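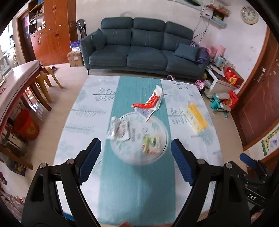

*Clearing a table after snacks: a gripper with two blue-padded fingers, open.*

# Can a machine clear the table yet?

The short answer is: partly, slowly, and with a person nearby.

Robots have worked in factories for a long time. They weld car doors, move heavy sacks and screw lids on jars. A factory robot does well when every part arrives in the same place and faces the same way. A home is different. Things in a home are left wherever people put them, and tomorrow they will be somewhere else.

This page looks at one chore, which is putting away the rubbish after a snack. Most children of five can do it. For a machine it is several hard jobs joined together.

## Job one: seeing

A robot sees with cameras. A camera gives the computer a grid of coloured dots, and the computer has to work out which dots belong to which object. Some objects make this difficult.

- **Clear things.** A glass plate lets the colour of the table show through it. So does a see-through wrapper. The computer may miss the edge.
- **Shiny things.** Foil reflects light, so a bright patch can look like a separate object.
- **Patterns.** A tree printed on a tablecloth is flat. A robot must learn that it can't be picked up.

Then there is the question of what is rubbish. A wrapper lying beside a few pieces of food should go in the bin. The food might still be wanted. A person decides this without effort, or asks. A robot has to be given a rule, or be shown many cases until it can make a fair guess.

## Job two: gripping
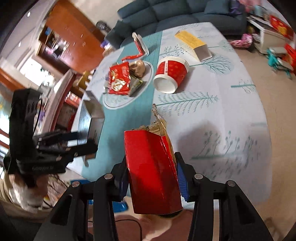

Grippers are the hands of a robot, and most of them are much simpler than yours. Your hand has four fingers and a thumb, and skin that can feel pressure, heat and slipping. A common gripper has two fingers that open and close like tongs. The pads do a lot of the work. The ribbed blue ones squeezing the red carton are shaped so that the surface is not smooth, and ridges can help a pad keep its hold. Card is a fairly easy thing to grip, as it has flat sides. The crumpled wrapper or lining poking out of the top is harder, because it has no regular shape.

Force matters too. If the gripper squeezes too little, the carton drops. If it squeezes too much, the carton folds and anything left inside comes out. People correct this in a fraction of a second by touch. Many grippers have no sense of touch at all, so the computer must judge from the camera picture whether the hold is good.

A bucket lying on its side brings another problem. It is round, so a push in the wrong place makes it roll away. The robot has to plan which part to touch first.

## Job three: learning

Nobody can write a separate rule for every wrapper in the world. Instead, engineers collect demonstrations. A person holds a gripper, does the chore by hand, and a camera records it. The computer then studies the recordings and looks for what they have in common.

It takes a lot of recordings. Hammad Ghumman and Nighat Cheema, who teach a robot called Tolov to tidy tables, used 1299 of them for their first lesson. They then tested Tolov on 140 pieces of rubbish it had not met before. It put 46 of them in the bin. The rest were dropped, missed or left on the table.

Their notes list the most common faults:

1. The fingers closed beside the object.
2. The object was picked up and then slipped.
3. Two objects were stuck together and only one was wanted.
4. The robot stopped and waited for help.

Number four counts as a fault, but it is a safe one. A robot that stops is better than a robot that guesses near somebody's hand.

## What machines can do at home now

Some chores are already done by machines. A washing machine washes clothes. A dishwasher washes plates. A robot vacuum cleaner crosses the floor and turns when it meets a wall. Each of these does one job, and a person does the parts in between - sorting the clothes, stacking the plates, picking the toys up off the floor.

The parts in between are what engineers are working on. The next test for Tolov is planned for August and will use soft bags as well as boxes.

## Try it yourself

You need a pair of kitchen tongs, an empty box, a sweet wrapper and a bowl. Ask an adult before you borrow the tongs.

Put the box and the wrapper on a table. Close one eye. Using only the tongs, move each thing into the bowl. Then flatten the wrapper and try again.

Write down which object took longest, and where you had to place the tongs to lift it.

## Words to know

**Demonstration:** showing how a job is done.

**Gripper:** the part of a robot that holds things.

**Sensor:** a part that measures something, such as light or pressure.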